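News > Press > Borel opens small rooms program

Products Rooms Stores Press Contact

We use cookies to remember your language and to count visits on this site. Accept Settings

Borel presents a storage program for the small bedroom

Fenton, 29 January 2022 – Borel, the maker of simple furniture for small homes, today announces its new program for bedrooms where one open shelf must do the work of a closet, a toy chest and a night table. The program is named Omine. It brings together a white cubby shelf, a set of carrying baskets and a short printed guide to tidying, and it will be sold from June in the Borel store in Fenton and in the Mercado hall.

The idea for Omine came from our customers. During last year we received 774 letters and messages on the subject of bedrooms, and we have read all of them. Many people wrote that they do not want more furniture. They already have a bed and a shelf, and the door must still open. What they asked for was a better way to use the shelf they have, and a way to bring the small things back to it at the end of the day.

For this reason the shelf in the program is open, without doors or drawers. A person who stands in front of it can see what is inside, and a child can see it also. The boards are white and easy to wipe with a damp cloth. Compartments are offered in different heights, so that a tall book and a small toy do not need to share the same space. The shelf is delivered in 2 boxes and can be put together by two adults in one afternoon. We advise to fix it to the wall, and the parts for this are in the box.

The basket is the second part of the program, and in our opinion the more important one. Most of the disorder in a small bedroom is made of things that are not bigger than a fist: a ball, a sock, a play fruit, a hair brush. To carry them one by one is tiring, and so people leave them on the floor. With a basket on the arm, a person goes once through the room, collects everything, and then stands at the shelf and puts each thing in its place. The work can go also in the other direction. When the shelf is too full, the basket is held in front of it and the cubbies are emptied one row after another, starting at the top.

"We tried many boxes with lids, and they were not used," the company states. "A basket with a handle was used every day, by the adults and by the children. It is light, one hand is enough for it, and the other hand stays free."
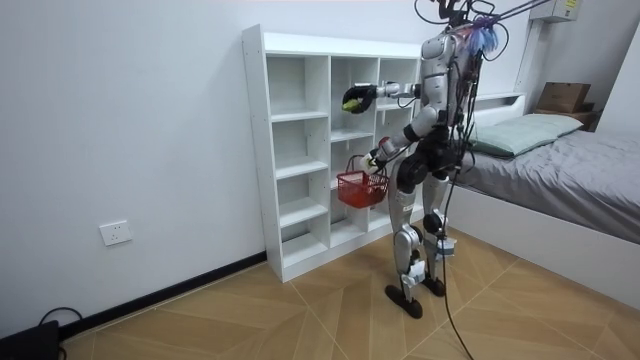
The printed guide has 4 chapters and explains this method with simple drawings. It recommends to keep the upper row for things that are used often by adults, and the lower rows for things that children may take without asking. It also recommends to leave one cubby empty – this is the place where an object can wait when it is not clear where it belongs. Once a week the waiting cubby is emptied. The guide is written in everyday words and can be read in one evening.

Before the opening of sales, Borel will show the program in a furnished bedroom inside the Mercado hall. The room is small on purpose, with a floor in wood pattern and a shelf against the wall. Visitors may enter, take a basket and try the tidying themselves. Groups from schools and kindergartens are welcome, but they should write to us before they come, so that the room is not too crowded.

The shelf will cost 133 dollars, with the printed guide included. Baskets are sold separately and in several colors, and they will also fit customers who have already a shelf from another maker. Spare boards and screws can be ordered at the store counter in Fenton.

Borel has its office and its workshop in Fenton. The company makes shelves, benches and small tables for homes where space is limited.

Journalists who wish to visit the room in the Mercado hall, or to receive a copy of the guide, are asked to write to the Borel press office in Fenton through the contact page of this site.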